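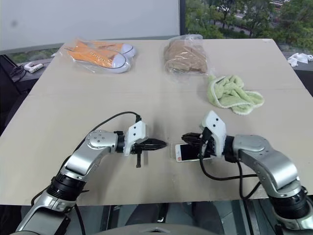
5 min read

Kolness two-arm recording kit: a review after one summer

By Yabsira Tilahun
Aug 25, 2022

I bought the Kolness kit in May for our small group at Prelldale. We needed a way to record examples of two-handed packing work, and our old method, with one arm and a joystick, was too slow. In this review I write only about the collecting of examples. I will not discuss the training, which depends on your own model.

The kit consists of the leader handles, the mounts for the grippers, the head camera mount and the recording program, which is called Mernico. The arms are not included. The operator holds the two handles and the arms follow. Mernico saves the joint positions, the gripper openings and the camera video together as one episode.

Installation took us two days. The manual is clear on the mechanical part, but the chapter about the network settings is very short, and I had to write to the support. They answered politely and the answer was correct.

After this, the work is pleasant. The handles are light and the delay is small enough that a new person can forget it. Our first task was handing over a phone from one gripper to the other. The phone is thin and it lies flat, so one must come with the fingers very low, and in the beginning we pushed it more often than we lifted it. The handles give a weak resistance when the gripper closes on something. I would like it to be stronger. With a towel I feel almost nothing, and I close the gripper by eye.

The part I like most is the episode review. When you finish, Mernico shows the recording again at double speed, and you press one pedal to keep it and another to throw it away. You can also cut the waiting time at the start. In my former workplace we did this sorting in the evening from a list of files, and bad episodes stayed in the set for weeks.

We plan 200 episodes for each task. The program asks you to change the layout of the objects after every 5, and it will not continue until you confirm. At first this annoyed me. Later I looked at our older data and saw that the shoes stood in the same place in nearly all of it, so now I leave the reminder on.
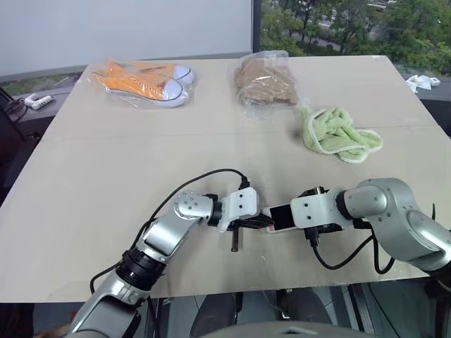

Bagged sneakers, the second bag and the green towel along the far side of the table.

Clear plastic bags were the hardest objects for us. They shine, they change their shape, and in the head view it is difficult to judge where the loose end is. The kit cannot be blamed for this, but please plan more time for such items. A colleague tried the same task with the older Demissie handles and had similar trouble.

Now the weak points. The gripper cables are long and you must arrange them yourself, because the supplied clips opened after one week. The pedals slide on a smooth floor. Mernico writes the episode to disk before it allows the next one, and with two video streams you wait a little each time. Export works well, but the field names changed in the last update and our loading script had to be corrected.

The price is high for a small group. I would buy it again if the work needs two arms. For single-arm picking I think the cheaper set without the second handle is enough.

My rating: 4 out of 5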